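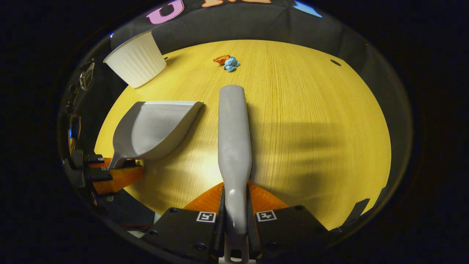 住まいの手入れ 第5回 卓上のそうじ:手ぼうきとちりとり

今回は、テーブルの上の乾いたごみを集める仕事について勉強します。粉、パンくず、消しゴムのかす、乾いた土などです。前回は床をはく練習をしましたが、床とテーブルでは体の使い方がずいぶん違います。床では、ちりとりは下に置いて、ごみをその中に入れます。テーブルでは、ちりとりを天板の上に置く方法と、天板の縁の下で受ける方法と、二つの選び方があります。図1のちりとりは天板の上にあって、少し傾いています。先の縁がテーブルの中央のほうを向いているので、中央からごみを動かすときに道が短くなります。その近くには、ひだのある白いカップの形の入れ物が横に倒れています。はき始める前に、こういう軽い物は別の場所に移してください。手ぼうきの毛が当たると、すぐに転がります。

1 今日使う言葉

手ぼうき:片手で持つ短いほうき。この授業では「卓上ブラシ」も同じ意味で使います。
ちりとり:はいたごみを受ける道具。
先の縁:ちりとりの、ごみが入るところの端。リップと書いてある教科書もあります。
天板(てんばん):テーブルの上の面。
はき寄せる:ほうきで一つの場所に集めること。
はき入れる:集めたごみをちりとりの中に動かすこと。

「はき寄せる」と「はき入れる」は、別々の動作として覚えてください。私が日本語でこの授業を始めたとき、二つとも「はく」と言ってしまい、学生がすぐにちりとりへごみを入れ始めました。レポートでも、この二つの言葉を分けて書いてください。

2 はく前の準備

天板の上の物をどけます。大きい物から先に移し、紙や軽いカップは最後に移します。窓が開いているときは閉めます。換気扇も、はいている間だけ止めます。

次に、天板を横から見ます。上から見るだけでは、薄い粉がよく見えません。目の高さを天板に近づけて、光の反対側から見ると、粉のあるところが白っぽく見えます。飲み物がこぼれていたら、先にその部分を布でふいて、乾くまで待ちます。ぬれた粉をはくと、天板にのびて、毛の間にも残ります。

道具も確認します。毛に糸くずや髪の毛がついていたら、手で取ります。ちりとりの内側に前の粉が残っていたら、ごみ箱の上で軽くたたいて落とします。

3 道具の向き

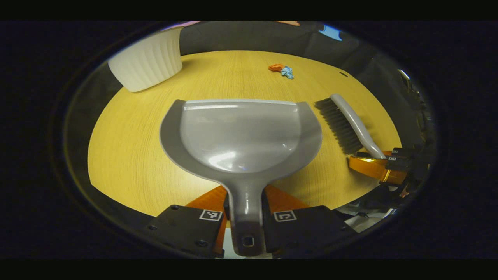
図2 ちりとりと手ぼうき。先の縁はまっすぐで、両側の肩は丸い。

ちりとりの先の縁は、平らでまっすぐな部分全体を天板につけます。角だけがついていると、反対側にすき間ができて、細かい粉がその下に入ります。柄を高く上げすぎても、低くしすぎてもよくありません。まず空のちりとりを天板に置いて、縁の下に紙が入るかどうかを調べてください。紙が入るときは、柄の高さを少しずつ変えます。

手ぼうきは、毛の先だけを使います。強く押すと毛が横に寝て、はねるときに粉を飛ばします。柄が曲がっている手ぼうきでは、曲がりの向きによって手首の角度が変わります。両方の向きを試して、手首が楽なほうを選んでください。右手と左手のどちらに手ぼうきを持つかは、自由です。

4 丸いテーブルのはき方

四角いテーブルは、一つの辺から反対の辺へまっすぐにはけば終わります。丸いテーブルには辺がありません。それで、私は次の順番をすすめています。

(1)縁にそって、外側から内側へ短くはきます。体を動かしながらテーブルを一周します。
(2)ごみを中央に一つの山にします。山は広げないで、小さくします。
(3)ちりとりを山のすぐ前に置きます。
(4)山を少しずつはき入れます。一度に全部を入れようとしないでください。
(5)残った細い線のような粉のために、ちりとりを少し後ろに引いて、もう一度はき入れます。線がなくなるまで繰り返します。

木の天板の場合は、木目の方向も見てください。深い木目がある板では、木目にそってはくほうが粉がよく出ます。表面がなめらかな板なら、方向はあまり気にしなくてもいいです。

Natalie Rudd先生の班では、(2)の山を中央ではなく、自分に近い縁のそばに作ります。腕が短い人にはこの方法が楽だそうです。ただし、縁に近いと床に落ちやすいので、床も最後に確認することになっています。どちらの方法で実習しても、評価は同じです。

5 片づけ

ちりとりは、ごみ箱の中に先の縁を深く入れてから傾けます。高いところから落とすと、粉がまた上がります。その後、ちりとりの内側を乾いた布でふきます。光っている面は、粉が残っていると指のあとのように見えるので、確認が簡単です。

柄に穴がある道具は、穴を使って壁にかけます。手ぼうきは、毛を下にして長い間立てておくと、毛の形が曲がります。372教室には、入り口の左にフックがあります。手ぼうきとちりとりは隣のフックにかけてください。洗ったときは、乾いてからかけます。

6 実習とレポート

実習は二人で一組です。一人がはいて、もう一人が横から天板を見て、粉が残っている場所を言葉で教えます。「そこ」「あっち」だけでは、相手がわかりません。「縁の近く」「山の右」「ちりとりの縁の下」のように言ってください。一回が終わったら、役を交代します。時間は交代も入れて30分です。

レポートには次のことを書きます。
・最初にどの場所にごみがあったか
・どの順番ではいたか
・細い粉の線を取るために、ちりとりを何回引いたか
・相手の説明でわかりやすかった言葉、わかりにくかった言葉

図をかくときは、上から見たテーブルの円をかいて、はいた方向を矢印で示してください。きれいな絵でなくてもかまいませんが、自分が立っていた場所は必ず書いてください。

次回は布とスポンジの使い分けです。綿の布を一枚持ってきてください。

担当:Zixuan Xiao(Skondholm 生活実習室)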